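After a Break-In: Keeping the Room Usable as Evidence
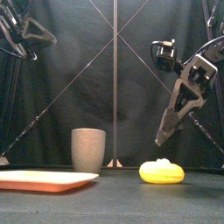 Felicidad Manalastas writes that she had swept up the glass and wiped down the back door before the officer arrived, and that the report was closed in December with no forensic result. She asks what should have been left alone.

Most of it. Until the room has been examined:

Leave the point of entry as it is. If rain is coming in, cover the opening from the inside and keep tape off the frame and the latch.

Do not vacuum. Glass fragments and soil stay on the floor where they fell.

Handle nothing with a smooth, hard surface. Glazed ceramic, glass and painted metal hold prints well; sponge and coarse cloth seldom do.

An item that must be moved goes into a paper bag, held by its edges, one item per bag. Plastic traps moisture. Write the time and the original position on the bag before filling it.

Fingerprint powder comes off afterward with a dry soft brush, then a damp cloth with a drop of dish soap. Water first will smear it — test any unsealed wood in a corner.

For the door itself, replace short strike plate screws with 90 mm ones and drill a pilot hole to full depth. Pack any gap behind the plate before tightening.

Keep the incident number with the serial number list, outside the house if possible.

Revised 22 September 2018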